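Work in progress. The `main` branch is what we run; anything on `walau-old` is kept only so that earlier recordings can still be opened.

# brulis-fold

Recordings and scripts for teaching a two-armed machine to fold T-shirts. The demonstrations are done by hand with a pair of hand-held grippers. The arms themselves are called Kundon and live on a bench in the Echeverría workshop. The recordings are made at home, mostly on a bed, where there is more room to lay out cloth.

Kept up by Laurențiu Matei (arms, firmware, conversion scripts) and Cristóbal Tapia (recording, labelling, this file).

## What is in the repository

```
brulis-fold/
 episodes/ one folder per fold
 labels/ one CSV per session
 scripts/ convert, trim, check, replay
 mounts/ printable parts for the bench arms
 notes/ session notes, plain text
```

Each episode folder holds the head video, the gripper opening values for both sides, and a small `meta.json`. Video and gripper values share one clock. If you re-encode the video, keep the original timestamps or `check.py` will reject the episode.

## Size

| Item | Count |
|---|---|
| Episodes, total | 1597 |
| Episodes labelled as complete folds | 786 |
| Different shirts | 13 |
| Recording sessions | 11 |

The episodes that are not labelled complete are a mixture: dropped corners, folds given up halfway, and a fair number that are fine but have not been looked at yet. Do not treat them all as failures. The `status` field tells you which is which.

## Recording

One person does the whole fold, holding a gripper in each hand. The shirt starts flat and front side down. We do not correct the cloth with bare fingers once recording has started. If it goes badly wrong, stop, mark the episode `abandoned` and begin again.

The order we settled on is sleeves in, sides in, then up from the hem. Sessions before February used a different order (hem first) and are marked `order: a` in the metadata. Everything later is `order: b`. Mixing the two in training gave us arms that hesitated over the first grasp, so pick one.
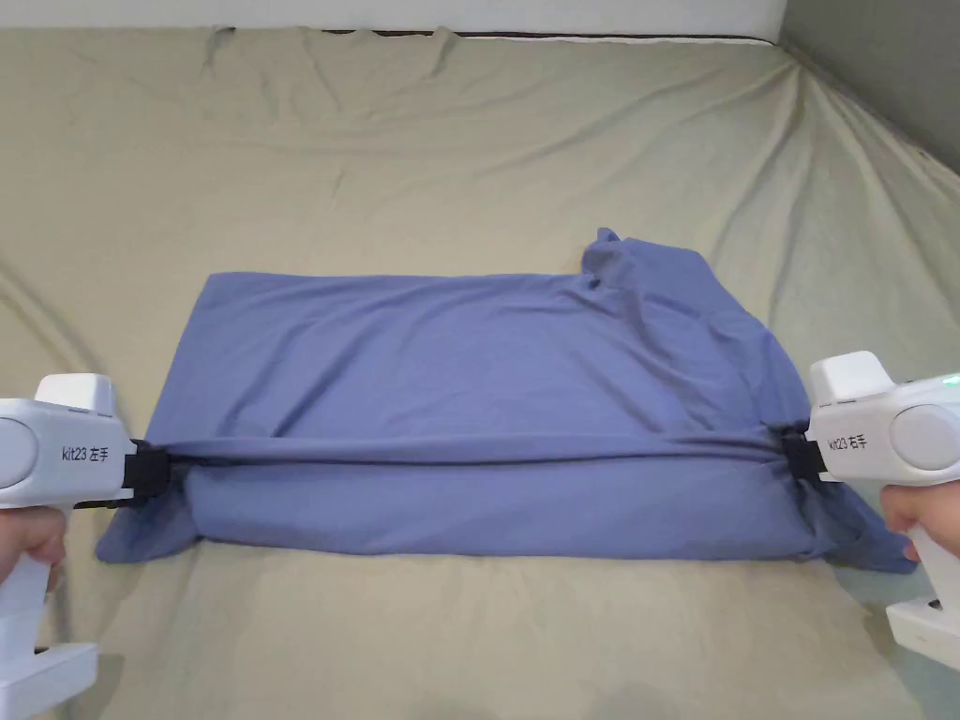 *Blue T-shirt on the beige sheet, rolled fold held at both ends. Grippers from kit23, 左手 (left hand) and 右手 (right hand).*

Keep the printed sides the right way round when you pick the grippers up. The converter assumes that the unit marked 左手 is in the left hand and does not check. Session 4 was recorded with the pair swapped and had to be fixed afterwards with `scripts/swap_sides.py`. That script has been run on the published copy, so you do not need to run it again — doing so will undo the fix.

A bed is softer than a bench, and it shows in the data. The jaws can be pushed down a little into the mattress to get under an edge of cloth, and both of us do this without thinking. Kundon cannot do it on bare wood. We put a folded blanket under a cotton sheet on the bench and that got us most of the way. A camping mat was worse, as the cloth dragged on it.

## Labels

Columns in the session CSV:

- `episode` — folder name
- `shirt` — short code, see `notes/shirts.txt`
- `order` — `a` or `b`
- `status` — `complete`, `abandoned`, `dropped` or `unseen`
- `regrasp` — how many times either jaw let go and took hold again
- `comment` — free text, often empty

`complete` means the shirt ended up as a rectangle that would stay folded if lifted. It does not mean tidy. Cristóbal labelled the first sessions and Laurențiu the rest, and we are not equally strict. Laurențiu lets through folds with a bunched corner that Cristóbal would have marked down. We went back over one session together and changed a few, then ran out of patience.

## Using the scripts

```
python scripts/check.py episodes/
python scripts/trim.py episodes/ --lead 0.5
python scripts/convert.py episodes/ --order b --status complete --out build/
```

`trim.py` cuts the still part at the start, where the person is getting hold of the grippers. It writes new files and leaves the originals alone. `convert.py` takes a while on a laptop. If it stops with a `clock` error, look for a missing last line in the gripper log, which happens when the battery gives out in the middle of an episode.

To play an episode on the arms:

```
python scripts/replay.py build/<episode> --speed 0.3
```

Start slow. The replay does not look at the cloth at all and will carry on folding air if the shirt is a hand's width off. Keep the stop button within reach and your sleeves out of the way.

## Known problems

- Thin shirts are under-represented. Most of ours are ordinary heavy cotton.
- No long sleeves, no buttons, no children's sizes.
- In the evening sessions the ceiling lamp throws the shadow of the person folding on to the cloth.
- The opening value of the right gripper drifts over a long session. `convert.py` rescales it for each episode, but the first few seconds can still be slightly out.
- Shirts with large prints are stiff over the print and fold in a way the plain ones do not. They are coded `P` in `notes/shirts.txt`.

## To do

- [x] Move the old Walau recordings to the current folder layout
- [x] Reprint the wrist mount with thicker walls
- [ ] Look through the `unseen` episodes
- [ ] Record on the bench with the blanket in place
- [ ] Towels

## Licence and contact

Scripts are MIT, recordings and labels are CC BY 4.0. Open an issue for anything broken and give the episode name. For the mount drawings, ask Laurențiu, as the version in `mounts/` is one behind the one on the arms.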